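Frequently Asked Questions

I've been writing about old detective novels on this blog for long enough that the same questions keep landing in my inbox, so I finally sat down one evening with a pot of coffee and answered the lot.
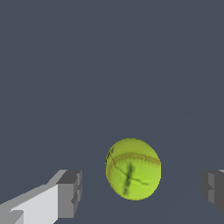
What do you review?

Mostly mysteries from the twenties through the fifties, with a soft spot for locked rooms and impossible crimes (the sillier the trick, the happier I am!). I do wander off now and then. There was a whole month of railroad thrillers last year, and I regret nothing.

Do you give away the ending?

Never in the main review. If I really need to talk about the solution, I put it at the very bottom after a big warning, and I leave plenty of blank space so you don't catch the killer's name by accident. Please do the same in the comments.

How does your rating work?

Out of 10, and half of that is the plot. I'm pretty stingy at the top end. A 6 from me is a good evening's reading, so don't write in to defend your favorite author over a 6. People do, though, and some of those emails are better than my reviews.

Where do I start if I've never read a locked-room mystery?

Short stories! A good one does its trick in twenty pages and lets you go to bed. After that, try a short novel with a small cast and save the doorstops with three floor plans and a family tree for later. I love those, but I've also thrown one across the room.

What is the Nimton list?

My running list of books set in closed-up country houses, named after the village in the first one I ever read. It has more than 60 titles now and it's in no sensible order. I keep meaning to sort it by author. Maybe in December.

Where do you find out-of-print books?

Library sales, mainly, plus a secondhand shop called Kokkinos where the crime shelves run all the way down to the floor and you have to sit on the carpet to read the spines. I also get reprints from Perkum, a small press that does lovely covers and tiny, tiny print.

Can I send you my book?

You can ask, but my to-be-read pile is out of control and I hardly ever cover new releases. If yours is a proper fair-play puzzle, tell me that in the first line of your email and I'll at least get curious.

Will you ever finish the Eltuteo series?

Yes! I stalled at the fourth book because the fifth is so hard to find in English. I have a copy on order, and the review will go up once I've read it.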